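Karkance to furnish new Mirkstead library and study centre

Mirkstead, 18th October

Office and school furniture maker Karkance has been chosen to supply the desks, shelving and seating for the new library and study centre in Mirkstead. The order covers 200 desks across two floors, along with shelving for the lending library and soft seating for the children's area.

Work on the building began after the old library on Trolla Street closed in August. The lending service has been running from a temporary site at the Bakilana shopping centre, where it will stay until the new building opens. Opening hours at the temporary site have not changed.

The ground floor will hold the main lending collection, the children's library and a meeting room that local groups can book in the evening. The upper floor is set aside for quiet study, with a separate room for group work and a small local history section. A lift will serve both floors.

Desks

The desks come from the company's Trolla range, which is already used in colleges and council offices. Readers who took part in the design survey asked for more places to work with a laptop, and for larger desks than those in the old building. More than 40 of the upper floor desks will be height-adjustable, and these can be reserved at the front counter or through the library website.

All desks in the study area will have a pale wood finish, rounded corners and a round opening in the top for cables. Power sockets will be fitted beneath each desk, and floor boxes will carry the supply so that the layout can be altered later without lifting the carpet.

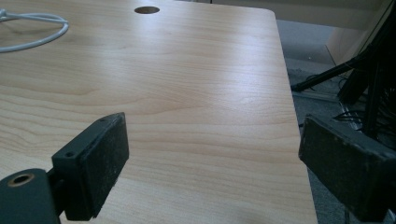
Delivery and fitting

Furniture will be delivered in stages. Shelving goes in first so that library staff can begin moving stock out of storage, and the desks will follow once the flooring on the upper level is complete. Karkance will use its own fitting teams, and deliveries will be made early in the morning to keep lorries off the high street at busy times.

Furniture from the old library that is still in good order will be offered to schools and community groups in the Mirkstead area. Groups that would like to be considered should contact the library service in writing, stating which items they need and whether they can arrange collection.

About Karkance

Karkance designs and makes furniture for libraries, schools and offices. The company runs a repair service for all its current ranges and keeps spare parts for discontinued ones.

Media enquiries: Karkance press office, Mirkstead

ENDS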